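Search this site

Horobets had two floors of a former cannery in Istton and 50 people to move into them. Architect Mounir Slaoui kept the brick and put the meeting rooms in the old loading bays.
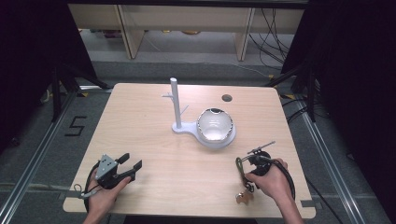

The plans were drawn in 2 weeks from a laser survey. Clarnen, the contractor, found one column line out of true and shifted the new stair to suit. 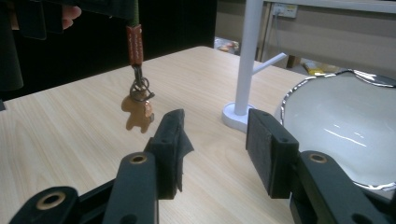
Permits came through in May. The roof is next, and the upper floor stays closed until Orkley delivers the skylights.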